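Can a smell keep people at their desks?

16 Oct 2019

Dorian Masson wants me to smell something before we talk. He holds out a strip of card and waits. I say it's pleasant, a bit like a clean towel. He nods as though I have passed.

Masson runs Lumivel, which sells scented air to offices. A unit the size of a shoebox goes into the ventilation and lets out a fragrance that changes through the day: citrus in the morning, something woodier after lunch. The price is £295 a month per floor, and he has 72 customers, most of them between Rirnville and the coast.

"People think it's perfume," he says. "It's closer to lighting. You don't notice good lighting, you just feel better in the room."

I put it to him that you can switch a light off and see what it was doing. He says customers do that as well. One of them, a claims handler called Baloyi, turned the units off for a fortnight last December and got complaints. How many? He thinks four or five. Out of how many staff? 264.

He doesn't look bothered by this. "Those are the ones who wrote in," he says. "Who writes in about air?"

It's a fair point, though it would work just as well for a company pumping out nothing at all.

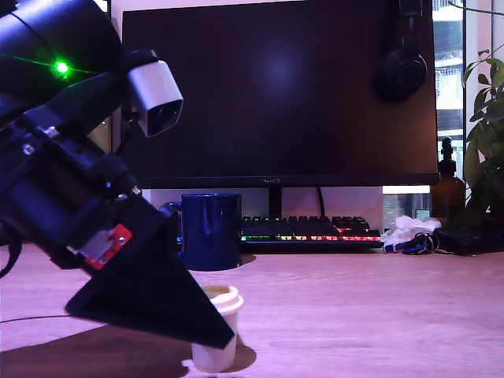
Does he have any proof that it makes people work better?

"We have a survey," Masson says. "We asked 568 office workers how they felt after a month, and most of them said more alert."

The survey was done by Lumivel. It had no comparison group, and the people answering knew the scent had been put in. I ask if he would pay for someone independent to run a proper trial, with half the floors left alone and the staff not told which. He says it has been discussed. When I ask who with, he gets up to open a window.

On the matter of consent he is firmer. Every customer has to put up a notice, and anyone with asthma can ask for the unit near them to be shut down. I visited the Davthorpe council annexe two weeks before we met and found the notice behind a door, under a fire drill rota. A woman at the front counter told me she had assumed the smell was the carpet.

"That's disappointing," Masson says. "I'll ring them."

He did ring them — I checked — and the notice is now by the lift.

Masson used to sell office chairs, and he says the questions were the same then. "They wanted me to prove a chair made you type faster. I told them to sit in it."

But a chair that hurts your back is easy to send back, and the smallest Lumivel contract runs for two years. He says that's normal for the trade.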